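Accueil
Par Darlene Turcotte – mai
33 commentaires – 413 partages

Le service de ma grand-mère, ou comment j'ai arrêté de garder la belle vaisselle pour plus tard

Bon, il fallait bien que je finisse par en parler, vu que la moitié d'entre vous m'ont écrit après mon dernier billet pour savoir ce que j'avais fait des cartons. Les fameux cartons ! Ceux qui dormaient chez ma mère depuis le déménagement et qu'elle a fini par déposer dans mon entrée un matin, à huit heures, en me disant qu'elle récupérait son placard et que je me débrouillais.

Dedans, il y avait le service de ma grand-mère. Le grand, celui à liseré doré, que je n'ai vu sur une table que deux fois dans ma vie (un baptême, et le jour où mon grand-père a pris sa retraite). Chaque assiette emballée dans du papier journal, et chaque feuille de journal que je me suis évidemment mise à lire. J'ai passé l'après-midi assise par terre avec des petites annonces pour des tondeuses et la météo d'un printemps que je n'ai pas connu.

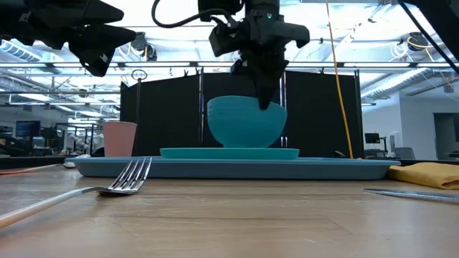 Ma première réaction a été de tout remballer. C'est idiot, mais j'avais peur. Peur d'en casser une, peur du lave-vaisselle, peur que mon fils s'en serve pour nourrir le chat. J'ai donc fait exactement ce que ma grand-mère avait fait pendant des décennies : j'ai mis le tout en hauteur, derrière les moules à gâteau, et j'ai refermé la porte.

C'est mon amie Parvathi Raju qui m'a secouée. Elle venait dîner, elle cherchait un plat, elle est tombée sur la pile et elle m'a demandé ce que j'attendais au juste. Un ministre ? Je n'avais rien à répondre. Alors on a mangé des coquillettes au jambon dans la porcelaine à liseré doré, en pyjama ou presque, et je vous jure que c'était un de mes meilleurs repas de l'hiver.

Depuis, je m'en sers. Pas tous les jours, je ne suis pas devenue châtelaine, mais souvent. Le liseré n'aime pas le lave-vaisselle, donc je lave à la main, avec un torchon au fond de l'évier. J'ai aussi glissé des disques de feutre entre les assiettes, découpés dans une vieille couverture – mon fils trouve que ça ressemble à des crêpes. Et j'ai cassé une assiette à dessert, voilà, c'est fait. J'ai pleuré dix minutes, puis j'ai rangé la balayette.

Par contre, je me suis rendu compte que le doré tout seul, ça fait vite repas de notaire. Il fallait le mélanger ! J'ai passé un temps fou à chercher de quoi l'accompagner, j'ai fait deux vide-greniers avec mon voisin Dale Lavoie (qui, lui, cherchait une perceuse et est reparti avec un accordéon), et je suis revenue avec des verres dépareillés et une nappe en lin qui coûtait trois fois rien.

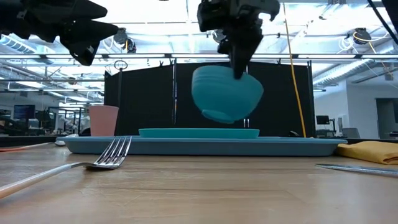 Pour les couleurs, j'ai hésité longtemps. Ma mère voulait du blanc partout, « comme ça tu ne te trompes pas », et moi j'avais envie de quelque chose qui réveille un peu la table. J'ai essayé le jaune moutarde, qui donnait mauvaise mine à tout le monde, puis un rouge que j'ai rendu le lendemain. Finalement, ce qui me plaît, c'est un bol bleu canard bien mat, avec ces fines rainures à peine marquées sur l'extérieur, et un plateau bleu clair dessous, sur du bois clair. À côté du liseré, ça calme tout de suite les choses, et la soupe du mardi soir a l'air d'avoir été prévue. Bon, je dis mardi, chez nous c'est soupe n'importe quand.

Il me reste la soupière. Elle est énorme, elle a un couvercle avec une espèce d'artichaut dessus et elle n'entre dans aucun placard. Pour l'instant elle est sur le frigo et elle contient les piles, les élastiques et les clés dont personne ne connaît la serrure. Ma mère fait semblant de ne pas la voir quand elle passe.

Si vous avez une soupière, dites-moi ce que vous mettez dedans. Et si c'est de la soupe, je veux la recette !

Darlene

Partager cet article – 413
Lire les 33 commentaires
Recevez les prochains billets par courriel : déjà 872 abonnés. Désinscription possible à tout moment.
Ce site utilise des cookies pour mesurer son audience. Accepter – Refuser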